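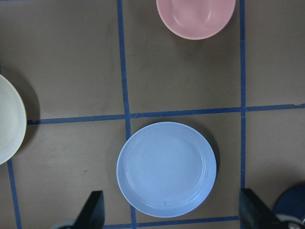
So I finally got myself to the Dremport open day, after missing the one in November with a stinking cold. It's an hour on the train and then a long walk past a tile warehouse, and I'd do it again tomorrow! Last year's visitors apparently got a slideshow and a biscuit. This time they let us pick things up and try them.

The morning was all grippers. Kwok-wai Kwok ran the session and he'd set it up as a straight comparison: the Gudmont fingers they've used for ages against a newer pair from Plandwood, same arm, same crockery, same grid of tape on the table. Plates and bowls sound like a soft option until you try to get a stiff finger under a rim that sits a few millimetres off the surface. The Gudmont pair are slim and will slide in almost anywhere, but you have to be spot on with the height. The Plandwood ones forgive you more (I was a good bit too high on two of my goes and still came away with a plate), only they're fatter, so you end up nudging whatever's next door.

They did 50 picks with each pair before lunch and chalked up the misses on a board. Gudmont missed 8. I never saw the final Plandwood number because the queue for sandwiches had started and I am weak.

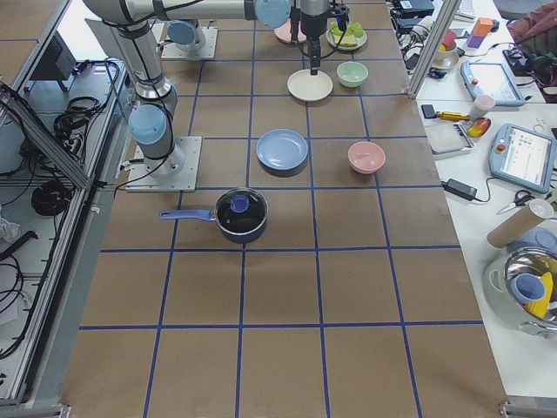
Do you need a different gripper for bowls and plates?
One pair can manage both, if you change where you take hold. A bowl can be pinched by its wall from straight above, while a flat plate wants one finger over the rim and the other just under it, and that takes a much slower approach.

That was more or less word for word what Yung-ching Tam told a chap in front of me, and then she handed him the pendant and let him find out. He went for the middle of the plate. We all do, I think.

After lunch it was cameras, which I'd expected to find dull and didn't. The wrist view is brilliant for the last bit of the move, when you want to see how the fingers sit against the rim, but you lose all sense of where you are on the table. With the fixed view you know exactly where everything is and then the arm gets in the way just when it matters. Cheng-en Ng had us try the same pick using one, then the other, then both. 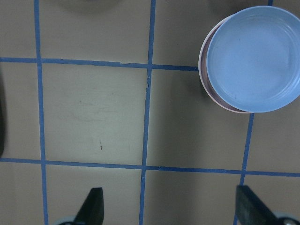
I was quickest with both, no surprise, but the gap between wrist-only and fixed-only was much smaller than I'd have bet. Chun-hung Chou reckons people who drive forklifts do best on fixed-only. I drive a Fiesta, so who knows.

Stacking was the hard one. Getting a plate to go down on top of another dish is fine, it's letting go that catches you out, as the fingers drag the top one sideways when they open. Opening them at 70 per cent speed helped me a lot.

Parking is behind the Choi building if you're driving, and bring a jumper, the hall is freezing.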